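### 4.3 Mise en service de l'adoucisseur Avano 70

La présente section s'applique aux appareils raccordés en amont du chauffe-eau. Le raccordement hydraulique (section 4.2) doit être terminé et la vanne de dérivation placée sur « Bypass ».

**Attention** – Ne pas brancher le transformateur avant l'étape 4. Une mise sous tension à sec peut endommager le joint du piston.

1. Vérifier que le flexible de saumurage est enfoncé jusqu'à la butée dans le coude de la vanne Saber.
2. Verser de l'eau dans le bac à sel jusqu'au repère inférieur du puits à saumure.
3. Ajouter le sel en pastilles. Le bac accepte jusqu'à 43 kg. Ne pas utiliser de sel de déneigement ni de sel fin.
4. Brancher le transformateur. L'afficheur indique la version du programme, puis l'heure clignotante.
5. Régler l'heure avec les touches + et –, puis valider par un appui long.
6. Ouvrir la vanne de dérivation d'un quart de tour et laisser l'air s'échapper par le robinet le plus proche.
7. Lorsque l'écoulement est régulier, ouvrir complètement la vanne.

**Remarque** – Une eau légèrement colorée au premier soutirage provient des fines de résine. Laisser couler jusqu'à disparition.
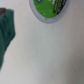

8. Entrer la dureté de l'eau brute dans le menu P2. En cas de doute, refaire la mesure avec la trousse Dristari fournie.
9. Dans le menu P3, régler le volume de réserve sur 600 litres. Pour une résidence secondaire, voir l'annexe B.
10. Lancer une régénération manuelle : maintenir la touche R enfoncée jusqu'au démarrage du moteur. Ne pas soutirer d'eau pendant le cycle.

Si le code 1115 s'affiche, la vanne n'a pas retrouvé sa position de service. Débrancher le transformateur, contrôler le connecteur du capteur, puis reprendre à l'étape 4. Si le code persiste, remettre la vanne de dérivation sur « Bypass » et contacter le service technique Gralon, à l'attention de Roy Clegg, en indiquant le numéro de série.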